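Against the tidy demonstration

Most arguments about training data for household robots are arguments about volume. The team at Londero published 1,078 wiping demonstrations in August, and the first response from most readers was to ask when there would be more. I think the better question is how many of them differ in a way a policy can use.

Wiping looks simple on paper. The arm holds a cloth, the cloth meets a surface, the mark goes away. A sink complicates each step. The floor of the basin curves into the walls, the drain interrupts the stroke, and glazed ceramic throws back the ceiling lights as bright patches that a vision model can confuse with the edge of a stain. A policy trained on flat counters has no reason to handle any of this well.

Operators, left alone, converge. In the Flolomex set, 236 episodes begin with the cloth already over the mark, and the strokes that follow are nearly identical. The model learns that stroke. Move the mark to the far side of the drain and it repeats the same motion over clean ceramic.

My proposal is to spend the budget on starting conditions. Take 200 episodes and vary where the cloth lands, how it is bunched, and what shape the dirt takes: dots, a streak, a loop. Keep the failed strokes and label them. Timmermans discards any episode longer than 30 seconds, and so discards most of its recoveries – the part a robot in a real bathroom will need.

The objection is cost. Varied episodes are slower to set up and harder to score, and Lasent has said as much in its own notes. I accept the point. A smaller set that covers the basin is still worth more to me than a large one that covers a single path across it.

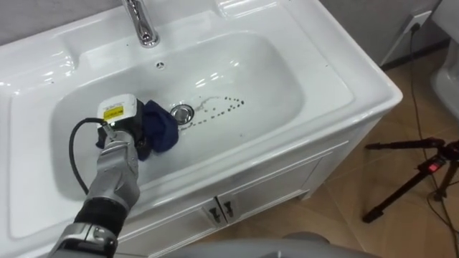
Cloth to the left of the drain, marks to the right, during a sink-wiping episode.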